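Popcorn on the stove or air popper? Need to settle this before movie season at our house

butterside_up
December 2025

Hello all, long-time reader and not much of a poster, but this has been going on at my house long enough that I need outside opinions. We watch a lot of movies once it gets cold, and for years I've made our popcorn in an old heavy pot with oil, the way my mother did. Now my husband has come home with an air popper (a Gidora, bought secondhand) and he says it's just as good and we'll feel better for it. I've had three batches out of it and they all tasted like packing material to me, bless him. Am I being stubborn? What do you all use?

lidoff
Stovetop, every time. You're not being stubborn at all. Oil is what carries the salt, and without it the salt just slides down to the bottom of the bowl and waits there for whoever gets the last handful. I put three kernels in the oil, wait for them to pop, then add the rest and take the pot off the heat for half a minute or so before putting it back. Hardly any old maids that way.

marigold_kitchen
I'm going to stick up for your husband a little! I've had an air popper since my kids were small and they could help with it, which I never would have allowed with a pot of hot oil. The trick is melted butter with the salt already stirred in, drizzled slowly while somebody else shakes the bowl. Popcorn salt, too, the very fine kind. If you're using regular table salt I can see why it tasted like nothing.

lidoff
By the time you've melted the butter and found somebody to shake the bowl, you've dirtied more dishes than I have. And butter has water in it, so it goes soggy.

marigold_kitchen
Only if you pour it on all at once, dear. Use clarified butter if it bothers you. I keep a jar in the fridge and it lasts us ages.

butterside_up
Oh, the fine salt may be part of it, I was using the same kosher salt I put on everything. I'll try again tonight with both and report back. While I have you, does the brand of kernels matter? I've been buying the big Lund bag because it's cheap, but it's been open since July.

quietmatinee
Open since July is your trouble right there, whichever way you pop it. Kernels need the bit of moisture inside them or they won't burst properly, and you get those small chewy ones. Put them in a jar with a tight lid, add a spoonful of water, shake it now and then for a couple of days, and see if they perk up. 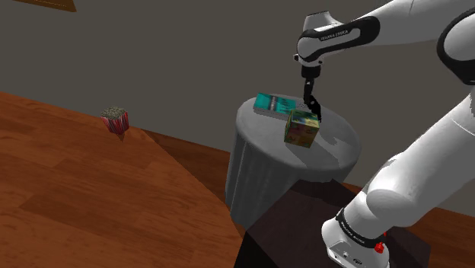
And serve it in something small! We used to put out one giant bowl and the bottom half was always cold by the time we got to it. Now everybody gets their own and I keep the rest in the pot with the lid cracked open so the steam can get out.

lidoff
Good advice on the jar. I'd also say try white kernels once, they're smaller but so tender.

butterside_up
Reporting back, as promised. Fine salt and slow butter on the air popper batch, and I'll admit it was much better, my husband was very pleased with himself. I still liked the pot better. We've agreed he makes his on weeknights and I make mine when company comes. The Lund kernels are in a jar with their spoonful of water on the counter.

marigold_kitchen
I'll take that as half a win! Try a little nutritional yeast on his next one.

lidoff
Please don't.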